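Ticket: Handheld gripper drops tracking partway through the shirt folds
Project: Prukstead student robotics club, laundry team
Opened: 2022-01-04
Status: open, workaround in place
Priority: annoying

Okay, so I'm moving this out of the group chat and into a proper ticket, as I keep answering the same question and my answers keep getting longer.

What happens: we record a fold with the handheld gripper, everything looks fine on the day, and then the Brerkia script throws out a pile of the episodes when we process them. Of the 285 we recorded before the break it kept 257. I could live with that if the losses were spread out, but nearly all of them are shirts. Towels go through like a dream!

The error is always the same one:

pose jump over limit, episode rejected

What I tried first (none of it helped, but please don't redo it):

Swapped the memory card. Same thing.

Tightened every bolt on the fingers. One was a little loose, so I'm glad I did it, but the jumps stayed.

Ran the calibration again, twice, with the printed board taped down flat. The numbers came out nearly identical both times, so I stopped blaming calibration.

Went back to the older version of the script. It rejected the very same episodes — so whatever this is, it's in the recordings.

Then I finally sat down and watched the bad ones all the way through, which I should have done at the start. The jump comes when I lift a shirt by the shoulders to shake it out. The cloth comes right up in front of the lens, and for a second there's hardly anything else to see. The tracker loses the room, guesses, and then snaps back once the shirt drops. In the worst one it decided the gripper had moved 66 centimeters to the left between one frame and the next. (I do not fold that fast.)

Towels get slid and folded low on the table, so the camera keeps its view of the room the whole time. That fits.

Workaround for now: lift lower and further from you, and do the shake in two small goes instead of one big one. Start each episode with a slow look left and right before you touch any cloth, so the tracker has something to hang on to. I did a batch of shirts this way and lost only a couple, and in both of those I'd forgotten and gone back to my old habit.

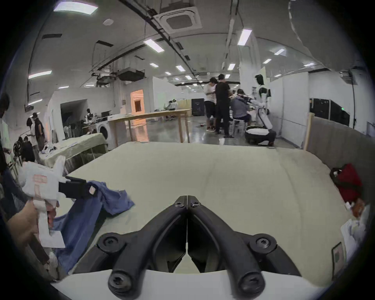 I also want to try raising the limit in the config a bit, but please leave that alone until I've compared the paths side by side. If we just let the jumps through, the Pinheiro training run will learn them, and then we'll be chasing a twitchy arm in the spring and wondering where it came from.

Still to do:

Re-record the rejected shirts with the two-shake method. I'll start, anybody can join in.

Put the slow look left and right on the checklist for new members.

Ask on the Bumosico forum if their tracker can mask out the cloth. I have a post half written — will paste the link in here once it's up.

Update, same evening: exposure is locked at 680 in the settings file now. It was on auto, and I think white shirts were making the whole picture go dark when they came close. Too early to say if it matters. If you record tomorrow, please leave it locked and write the setting in your notes, so we can tell the two batches apart.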